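Surface Care of Shared Tables in the Brundby Workshop
Student project report, second year Furniture and Interiors

1. Background

The Brundby workshop has a set of pale wooden tables that are shared between the drawing classes, the model-making group and anyone who needs a flat place to work. They get a lot of use. By February the older ones had cup rings, glue spots and a dull feel under the hand, and the workshop handbook had one line on the matter, which was to wipe them down at the end of the day.

The project set out to write a better routine. It had to use products already kept in the store cupboard, take little time, and be clear enough that a first-year student could follow it without help. The budget was set in kroner at 400, and 300 of that went on oil, cloths and fine abrasive pads. The rest was left unspent.

2. Choosing the tables

Two tables were used. The first, called the Eklund table in this report after the maker's name in the purchase records, was treated with a new finish. The second was left with its old finish and only cleaned. Both stood in the same part of the room and were used by the same classes, so the wear on them should be comparable. The records gave no information on how either table had been finished originally, and a small test patch on the underside was done before anything was put on the top.

3. Preparation

The Eklund table was cleared and wiped with a damp cloth and a little mild soap, then left overnight. It was sanded by hand, always along the grain. The grain on this table is not straight. It sweeps in wide curves in places, and following it with a flat sanding block was slower than expected. Going across it, even lightly, left fine scratches that only showed up later when the light came in low. Two areas had to be done again for that reason.

Dust was taken off with a vacuum and then a dry cloth. Old glue was lifted with a plastic scraper. A metal one was tried on the underside and it marked the wood, so it was put away.

4. Finishing

Grotimus oil was applied thinly with a folded cotton cloth, left for fifteen minutes and wiped off. A second coat went on the next morning. The first coat darkened the test patch a little more than we wanted, so less oil was used on the top, and the wood kept most of its light colour.

Looking at the surface from directly overhead was not much use for checking the finish. It was easier to look across the table towards a light source and see how the reflection behaved.
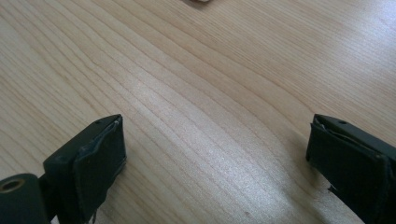
Glare is a mixed blessing when checking a table. In a bright patch the grain fades and small faults are hard to see, but specks and crumbs can sometimes be picked out next to it. The method we settled on was to check the whole top once, move to the other side, and check it again, so that every part was seen both with and without the reflection. A hand passed slowly over the wood found rough places that neither check had shown.

5. Daily routine

The routine was tried for four weeks — long enough to cover one full model-making unit. It was kept short on purpose:

Clear the table completely.
Brush off crumbs and offcuts.
Wipe along the grain with a cloth that is damp, never dripping.
Dry with a second cloth.
Check from two sides.

Cutting mats were already in the room but were often left on the shelf. Moving them to a rack beside the tables did more good than the notice we put on the wall.

6. Results

The oiled table was easier to wipe clean than the other one. Water left on it for a few minutes came off without a mark. Glue was still a problem on both tables, and the oil made only a small difference there. A Dridumlow wax was also tried on a test piece, but it felt sticky for days and was dropped.

Not every class followed the routine. The drying step was the one most often missed.

7. Further work

The second table should be oiled in the summer break. It would also be worth finding out how often the oil has to be renewed, as four weeks was too short to tell.

Contact: Brundby Workshop office, room 405 | © Brundby Workshop | Back to top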